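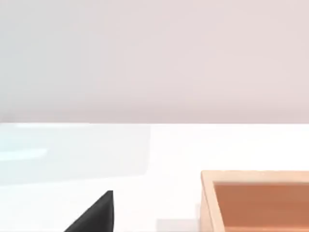
The Estetti reissue and the tapes I don't believe in

Home Records Radio notes Wants list About Contact

2020-08-12
Posted by the blog owner
6 min read

I've now had three emails asking whether I've bought the new Estetti reissue, and one asking why I haven't written it up when I've been going on about that band for years. Fair enough. I have bought it. I paid full price plus postage to Australia, which hurt, and I've played it most evenings since it turned up. I'm still not sure what it is I'm listening to.

For anyone new: Estetti were a dance band, ten or so players on a good night, guitars and horns, long songs that start slow and then open up at the halfway mark. They made a handful of LPs and a pile of singles. The LP everybody wants is the one with the green back cover and the side-long track that runs 14 minutes. An original in playable shape goes for silly money. Mine isn't in playable shape. It has a scratch right through the horn entry on side two, and I've heard it so many times that the clean version sounds wrong to me now.

Kutard have reissued it. They're a fairly new label, this is their fourth or fifth release, and the packaging is lovely. Heavy sleeve, proper inner, a booklet with photos I hadn't seen before. The hype sticker says "remastered from the original tapes" in capital letters.

Well. Which tapes?

I ask as someone who has been told several times, by people in a position to know, that there weren't any. The story I always heard was that the studio reused its reels because blank tape was dear, and whatever was left went mouldy in a storeroom. I can't prove that either. It's a story passed around by collectors, and collectors love a lost tape nearly as much as they love a found one. But if the masters have surfaced after all this time you would think the label might want to tell us where, and in what state, and on what sort of reel. The booklet has eleven pages of text and says nothing about it. There's a long bit about the "vibrant atmosphere" of the dance halls. There's a paragraph on mastering that uses the word "warmth" twice.

So I sat down with headphones and both copies.

The first thing I noticed was the fade. On my old LP, the opening song on side one fades out a touch early, as if someone had looked at the clock. The reissue fades in exactly the same spot. That proves nothing much, since the fade could have been done on the master. Fine.

The second thing is the pitch. The reissue runs very slightly fast. I play a bit of guitar, badly, and I couldn't sit in tune with it, where I can with the LP. Old tape decks wander, and so do old turntables, so again, no proof of anything.

The third thing is the one that bothers me. In the quiet stretch before the second guitar comes in on the long track, there's a soft swish, once per turn. I counted it against my watch. It comes around at the speed of a record on a platter. Tape doesn't do that. Tape hisses, drops out, warbles and goes dull, but it doesn't go round 33 and a third times a minute. Somebody has cleaned it up well, the clicks are nearly all gone, and some of the top end of the cymbals has gone with them. But the swish is there. Play it loud and you'll hear it.

I did consider that it could be my pressing, or my own turntable making the noise. So I bought the download as well (yes, I know) and it's in the download too.

I want to be careful. There's nothing wrong with mastering from a record. Plenty of my favourite reissues were done that way and say so on the back. One of them thanks the bloke who lent the copy. If the tape's gone, the tape's gone, and a clean LP with someone patient at the desk will get you most of the way. What gets up my nose is the sticker. People pay more for those words. I did.

I wrote to Kutard in June, politely, and asked what the source was. I got a cheerful reply saying they were "thrilled with the response" and that the audio had come from "the best available sources". You'll notice that's a different claim to the one on the sticker. I wrote back and asked if any of those sources was a tape. No answer so far.

Then there's the business of the edition. It's sold as limited, 1000 copies, hand-numbered. Mine is 357. A mate with a stall has one numbered in the low hundreds, bought weeks after mine, and the Ververidis shop had a box of them in the racks when I last looked, and another box behind the counter. I don't really mind how many they press. I'd be glad if they pressed enough for everyone who wants one. I just don't think a number in silver pen means very much, and I'd suggest not paying some reseller triple for it. It'll be around for a good while yet.

Someone on the forum reckons only 600 were pressed and the rest are to come. Someone else reckons it's double that. Neither of them gave a source, and I've given up reading the thread.

Do the band get anything? The booklet says the release is "fully licensed" and names a company called Tola as the rights holder. I'd never heard of Tola. They don't appear on any of the original labels or on the cassettes that came out later. They may be completely above board, rights do get sold on and renamed and split between cousins. I'd still like one line saying the surviving players, or their families, have been paid. Other labels manage to print that line. It takes up no room.

Now the part where I annoy everyone, including myself. It's a wonderful record. The long track is still the best thing they ever did. With the scratch gone I can finally hear what the trombone is up to behind the horn entry, and it's playing a little answering figure that I'd missed completely for the better part of my adult life. The bass is bigger. The two singers on side one are easier to tell apart. My partner, who has put up with the scratched one for years and has never said a kind word about it, came in and asked who it was.

The bonus tracks are less exciting than advertised. "Previously unreleased" turns out to cover a single I already have on a compilation cassette, with a new title and the spoken introduction snipped off. The other one really does seem to be new to the world. It's a slow piece with a lot of room noise and somebody coughing near the start. It sounds like a radio session to me, going by the way the announcer's voice is just beginning as it cuts out. If that's what it is, then there's possibly a whole session sitting somewhere, and I'd love to know who has it. The booklet calls it a "studio outtake". I have my doubts about that as well.

So should you buy it? If you don't have the music, yes, get the download, which is cheap and has everything. If you like a nice sleeve, get the LP and ignore the sticker. If you already have a clean original, hang on to it, and maybe check whether it swishes.

I'll put up a tape of mine in the next post, from an actual cassette, with hiss on it. Two sides of Estetti singles in no particular order, and the label has faded so I'm guessing at a couple of the titles. If you know better, leave a comment. And if anyone from Kutard is reading, I'm still at the same email address.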